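Do Tree Rings Really Remember a Lost Volcano?

A press release went around this month claiming that a team working in the Mimcombe basin had found the fingerprint of an unknown volcanic eruption in old pine logs. By the time it reached the general news sites, the eruption had "plunged the region into years without summer" and "emptied the valleys of people." I read the paper behind it, twice. It's a decent paper. It does not say either of those things.

Start with what was measured. The group, led by Snædís Hedegaard, pulled logs out of a peat bog and cut thin slices from them. In nine of those slices there is a pale, badly formed ring, the kind a tree lays down when the growing season turns cold before the new wood has finished hardening. Dendrochronologists call it a frost ring or a light ring depending on what it looks like under the microscope. The paper uses both terms, sometimes in the same paragraph, which made me go back and check whether they meant the same ring. They do, mostly.

The pale ring falls 3649 years before the present by the team's count. A big eruption can do this. Sulfur gets up into the stratosphere, forms a haze, and the haze knocks down summer temperatures for a year or two. We know that from eruptions people watched happen and then measured.

But a bad late summer can do it too, with no volcano anywhere. A cold snap at the wrong moment in August is enough for a stressed tree on the edge of a bog, and these trees were all on the edge of a bog. Wet feet, shallow roots, thin soil. If you were picking trees to tell you about the climate of a whole region, I'm not sure these would be your first choice.

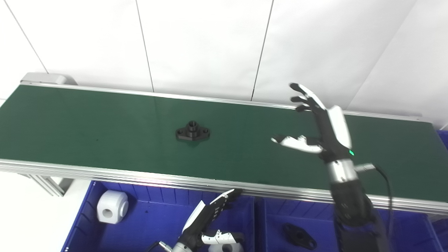 The usual way to firm up a claim like this is to line the rings up with something independent, and sulfate in ice cores is the standard choice. The authors do try. Their match rests on a sulfate bump in a core known as Bisgaard, and the bump is real enough on the chart. The trouble is the dating. Ice that old carries an error of several years in either direction, and within that window there is more than one bump to pick from. You end up choosing the one that fits. It's a bit like having a black flanged part with a round bore, the sort sitting by itself on the green belt, and holding up shafts until one of them slides in. A good fit tells you the two pieces are compatible. It doesn't tell you they came from the same machine, and there may be plenty of other shafts the same width.

Volcanic glass would help a great deal more. Tiny shards from an eruption carry a chemical signature that can be traced to a particular volcano, sometimes a particular event. No shards were found in the Mimcombe peat. The paper mentions this in one line near the end and suggests that the wind may have been blowing the other way. It may have. I would have liked more than one line.

I put some of this to Hanna Mykhailiuk, who works on a separate tree-ring series at Brodumden and wasn't part of the study. She was kinder about it than I was. "The ring is there, I've looked at the scans and I'd have called it the same way," she told me. "What I wouldn't do is name an eruption after it." Her own series covers the same centuries. It shows a narrow ring four years off from the Mimcombe one and nothing odd in the year itself. She thinks one of the two chronologies could have a missing ring in it, a common headache in trees that nearly stopped growing in hard years. If so, the two might line up after all. Or they might drift further apart.

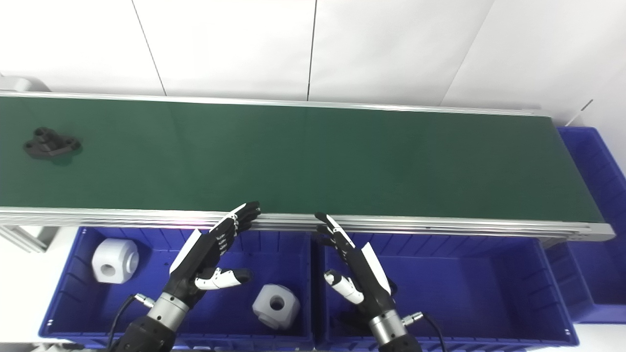 That brings me to the sample size, which the news stories skipped entirely. Nine slices sounds fine until you reach the supplement and see how they group. Several come from the same logs, and when you sort them by tree there are four trees. Four is a small number for a continental cooling. Two slices from one trunk are not two witnesses, they're the same witness asked twice. A single black part lying at the left of a long belt, with the rest of the belt empty, could be the first of a long run or the only one all day, and you'd be foolish to write down the output of the line from that. Same with four pines. They might be the front edge of a strong pattern. We need the rest of the pattern before we get to say so.

None of this means the team is wrong. Hedegaard's group has been careful in the past, and the careful version of this claim is in the discussion section if you go looking: a cold growing season, possibly linked to volcanic sulfur, recorded at one site. I can live with that sentence. Somewhere between the discussion section and the press office it lost the word "possibly" and gained a famine.
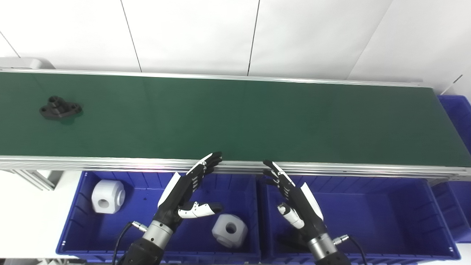
Black bracket-like part on the belt, with two white cubes in the left-hand blue bin.

And about that famine. The only human evidence offered is a settlement called Sturkora, down the valley, that seems to have been abandoned "within the same general period." That period, when you track down the original dig report, is two centuries wide. People leave places for all sorts of reasons. Rivers move, soil wears out, somebody marries into the next valley and the cousins follow. Pinning it to a single cold August takes more nerve than I've got.

What would change my mind? Glass shards in the peat, for one. A second set of logs from drier ground, with the pale ring in the same year. Radiocarbon measurements on single rings, tied to one of the known spikes, would settle the dating for both sites, and Mykhailiuk says samples from Brodumden were sent off for exactly that in May. She doesn't have results yet and wouldn't guess at them.

Until then I'm filing this one under cold summer, cause unknown.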